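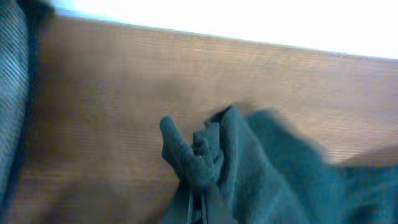
Zikar: perguntas frequentes sobre anotações, fichas e exportação

Que formatos de ficheiro são aceites?
A aplicação abre EPUB e PDF com camada de texto. Um PDF composto só por páginas digitalizadas pode ser lido, mas não permite sublinhar nem pesquisar. O reconhecimento de texto tem de ser feito antes da importação, noutro programa.

É necessário criar conta?
Só para sincronizar ou partilhar. Sem conta, os livros e as anotações ficam guardados no dispositivo e são eliminados com a desinstalação. Quem usa a aplicação neste modo deve exportar as anotações periodicamente (ver "Como exporto as minhas anotações?").

Quantos dispositivos posso associar à conta?
A conta gratuita admite 2 dispositivos. Para associar outro, remova um dos existentes em Definições > Conta > Dispositivos. A remoção não apaga os livros do dispositivo removido; apenas interrompe a sincronização.

Existe limite de anotações?
Sim. Cada livro aceita até 1000 anotações, contando sublinhados, notas e marcadores. Atingido o limite, a aplicação continua a abrir o livro e bloqueia a criação de novas entradas até que alguma seja apagada.

Como funcionam as fichas de obra?
As fichas reúnem personagens, cronologia e glossário de um título. São descarregadas do catálogo Etim e podem ser consultadas sem ligação à rede. As fichas não incluem o texto da obra. Uma ficha corresponde a uma edição concreta: se a paginação do seu exemplar for diferente, as remissões por capítulo funcionam e as remissões por página não.
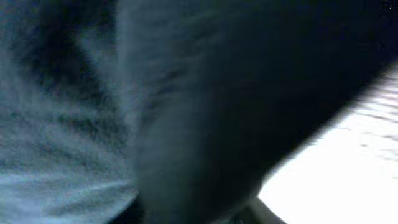 Grande plano em azul-escuro e branco.

A ficha aparece em branco depois de descarregada. O que devo fazer?
Na maior parte dos casos o índice local ficou incompleto. Abra a ficha, escolha Mais > Reconstruir índice e aguarde pela mensagem de conclusão. Se o problema persistir, apague a ficha e volte a descarregá-la. As suas notas pessoais são guardadas em separado e não se perdem.

Alterei a mesma nota em dois dispositivos sem rede. Qual das versões fica?
A mais recente, segundo a hora registada pelo dispositivo. A versão anterior passa para o histórico da nota, onde fica disponível durante 14 dias. Um relógio mal acertado altera o resultado; recomenda-se a hora automática.

Posso partilhar uma estante com a minha turma ou grupo de leitura?
Sim. Uma estante partilhada aceita até 50 participantes. O proprietário define se os restantes podem escrever ou apenas ler. Os ficheiros dos livros não são transferidos: cada participante tem de possuir o seu exemplar, e a correspondência é feita pelo identificador da edição.

Como exporto as minhas anotações?
Em Livro > Anotações > Exportar. Estão disponíveis texto simples, CSV e o formato Urnomden, que conserva a posição exata de cada sublinhado e serve para reimportar noutro dispositivo. O CSV usa ponto e vírgula como separador e codificação UTF-8.
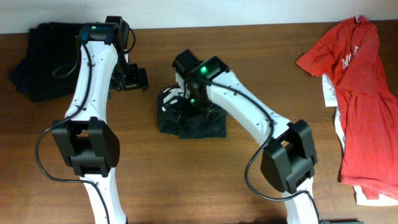 Segundo Nnamdi Obi, o CSV perde as quebras de linha dentro das notas quando é aberto diretamente numa folha de cálculo, e convém usar a função de importação do programa, indicando o separador à mão. O comportamento está confirmado. O ficheiro exportado contém as quebras; a perda ocorre na abertura.

A leitura em voz alta funciona em português?
Funciona se o sistema operativo tiver uma voz portuguesa instalada. A aplicação não inclui vozes próprias. As notas de rodapé são ignoradas por predefinição.

A palavra-passe pode ser recuperada?
Pode ser reposta através do endereço de correio eletrónico da conta. Se esse endereço já não existir, contacte o suporte em Sesthorpe pelo formulário da aplicação e indique o nome de utilizador e o último livro adicionado.

Como elimino a conta?
Definições > Conta > Eliminar. As estantes de que é proprietário são encerradas para todos os participantes. Exporte primeiro o que quiser manter.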